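Kitchen robot at Asville: where we've got to with the equipment money
November 6, 2022

Hello Katia, you asked for a plain account of what we've bought, what we haven't and what's likely to land on your desk before Christmas, so I've tried to keep it short (I know how well that went last time!).
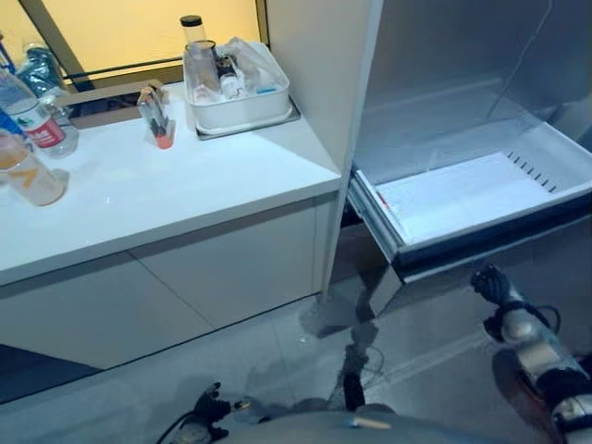

The good news first. The spare gripper pads and the cable clips came from Pluner in October and the whole lot was £473, delivery included. I'd put £550 in the plan, so we're £77 under on that line. I'd like to keep the difference for cables if you don't mind, as they're what we seem to get through fastest.

We've spent most of the past few weeks on fridge drawers and worktop jobs. Drawers are slow going. The arms can reach low enough, but the approach angle is fussy and my hand-drawn table of starting positions has now reached a second sheet. Glossy floor tiles are a nuisance for the depth readings too – I'd left that out of the original bid completely, my mistake, and I'm working round it in software for now without asking for anything extra.

The bigger item is the second pair of wrist units. Kalniņš quoted £821 each and will hold that until the end of the year. Womus came in cheaper but couldn't give me a delivery date, and I've been caught like that before. My preference is Kalniņš, one unit now and one in the new budget year, unless you'd sooner see both on a single invoice. Either suits us.

Lead time is 18 working days from the order, so a yes this month would be lovely.

Still to price up: a proper charging stand, and a trolley that'll go over the door strip without a shove. I've got a catalogue page for the trolley and nothing at all for the stand yet. I'll send both figures across together once I have them, along with the Pluner receipt, which I've scanned sideways – sorry, Katia Testa's inbox deserves better.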